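Moncrieff Two-Tier Counter Rack

I've been making these in the back half of my garage in Kurnell for a good while now, and the Moncrieff is the one people keep coming back for. It's a plain rack with two shelves, made to sit on a counter, a desk or the end of a bench, and it gives you a second level of storage in a spot where you only had one. That's the whole idea!

I named it after the street where I lived when I welded the first one (badly, and it rocked). The legs on the current version come with screw-in feet, so if your counter is a bit off level you can give one a half turn and it sits still.

The finish is a powder coat, done for me by Craig Paterson over at Brokmont. Craig is fussy about prep – I've had a whole batch sent back to me over a few spots of weld spatter – and the coating comes out better for it. You can wipe it down with dish soap and a soft cloth. Please don't use scouring pads, they'll dull it.
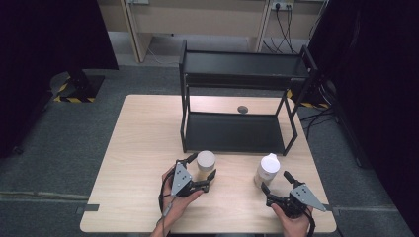 I get asked about weight a lot. Jars of flour, cookbooks, a stand full of spice tins, all fine. I wouldn't put a microwave on the top shelf, and I'd keep your heaviest things down low, same as you would with any shelf. One customer, Sirkka Ahonen, has hers in a pottery studio with glaze jars on both levels and tells me she wants another for the other side of the sink.

It ships in a flat box with the two shelves, the side frames, eight bolts and a hex key. Allow 15 minutes or so to put it together. Leave all the bolts finger tight until everything is in place, then go around and snug them up – if you tighten the first corner right away the last one will fight you.

The Moncrieff comes in black only for now. I tried a green last September and sold so few that I ended up giving the rest to my sister. If you want something wider, have a look at the Mokwood, same build but with a longer shelf.

I've sent out more than 3,000 racks so far and I still pack every one myself. Orders placed before noon on Saturday go out with the next pickup. Spare feet and bolts are free, just send me a note with your order number and I'll drop some in the mail.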